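Last updated Friday, March 14, 2025

How do I separate tangled bracelets and necklaces without breaking the stringing?

I have a pile of mixed costume jewelry that has knotted together in a drawer: beaded bracelets, a braided cord one, thin bangles, a red bead necklace with gold links. The necklace runs through the others. I don't know which pieces are on elastic and which are on wire, so I don't want to pull. Is there a correct order, and does the surface matter? I have been working on the bed with a box lid as a tray.
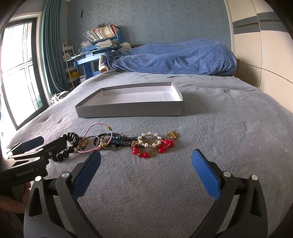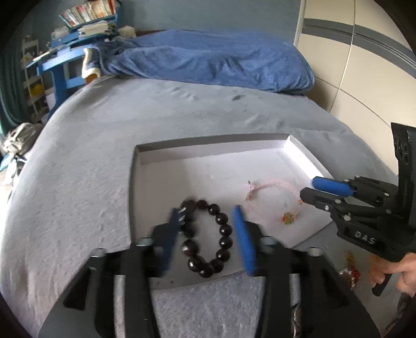 Hélder Loureiro wrote:
Order matters more than tools. Take out closed rigid pieces first, then beaded loops, then cord, and leave necklaces and fine chain for last. Open every clasp you can find before moving anything. Lift each loop clear and put it in the tray by itself - the dark round beads and the pink braided bracelet can share the white lid, as neither has links to catch on. Keep the red and gold pieces out on the blanket until the rest is sorted. To test for elastic, hold two adjacent beads and part them by a hair. If the gap closes when you let go, it is elastic. Wire will not give.

flelotdale26 wrote:
Baby oil. Works every time.

Anežka Danko wrote:
I would not use oil here. It soaks into braided cord and can dull pearls, and it is hard to get out of drill holes. For the chain only, a pin in the center of the knot, worked outward, is enough. Plush fabric is fine for sorting since beads don't roll, but chain links snag in the pile, so move that step to a hard surface with a sheet of paper under it. For storage I use a Koval divided case, one piece per section, clasps closed. Cheaper cases work the same. If a strand has more than 3 frayed spots, restring it before wearing it again.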